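Naseo Stationery Clear-Out: Gallery
March 22, 2019

We spent the morning sorting the stationery at the Naseo study centre. The cupboard by the stairs had 40 boxes in it, and most of the pens in the old grey tub had dried up. Alaric Villanueva tested the markers on scrap paper and sorted them by colour. Black and blue go back to the classrooms. Red and green stay in the office until the next order in March.

Notebooks are on the second shelf, 200 in all. Please sign for anything you take.

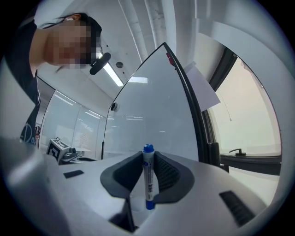
1 min read

Whiteboard marker with a blue cap, white barrel and a blue band at the bottom end. The printing on the barrel is blue and includes Chinese characters. Store markers flat and put the caps back on after class.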